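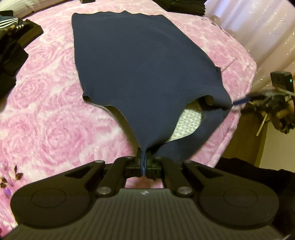

A navy T-shirt on a floral bedspread. The Laten clothing bank takes shirts, sweaters, coats and bed linen.

Laten clothing bank to move into former Indell store in March

The Laten clothing bank will move to the former Indell shoe store on Lévesque Street in March, giving it a ground-floor space for the first time.

The bank has worked out of two upstairs rooms at the Usik Building since it opened. Coordinator Viola Sanna said the stairs kept some people away, especially parents with strollers and older residents.

"We had people calling from the sidewalk asking if someone could bring a bag down," Sanna said. "We did it, but they couldn't look through the racks or try anything on."

The clothing bank served 778 households last year, according to its annual report. Children's winter coats and men's work pants were the items most often requested and the hardest to keep on the shelves.

The new space has a front room for the racks, two fitting rooms and a storeroom with a rear door for drop-offs. Building owner Ermanno Caputo has agreed to a four-year lease at a reduced rent. The store has been vacant since Indell closed its Laten branch.

Caputo said he had talked with two other possible tenants, including a phone repair shop, but neither wanted the whole floor.

Work inside began last month. The old carpet has been taken up and the lighting replaced, and a ramp will be added at the front entrance once the town signs off on the permit. Hildegard Vogler of the town planning office said the application was complete and she did not expect a delay.

Opening hours will be longer at the new address. The bank now closes at 2 p.m. and will stay open until 6 p.m. after the move – a change Sanna said people with daytime jobs had been requesting for a long time.

Donations will be accepted at the Usik Building until the end of February. Clothes should be washed and in wearable condition, with zippers and buttons that work. The bank cannot take pillows, single shoes or anything with a strong smell of smoke. Bags should not be left outside overnight.

Cinzia Bianchini, who runs the alterations shop next door to the new location, has offered to do small repairs such as hems and missing buttons at no charge.

Ezequiel Escobedo is organizing the move and is looking for people with vans or pickup trucks. He said the metal racks come apart but the shelving does not, and it will have to go down the stairs in one piece. Sign-up sheets are at the clothing bank and the Laten library.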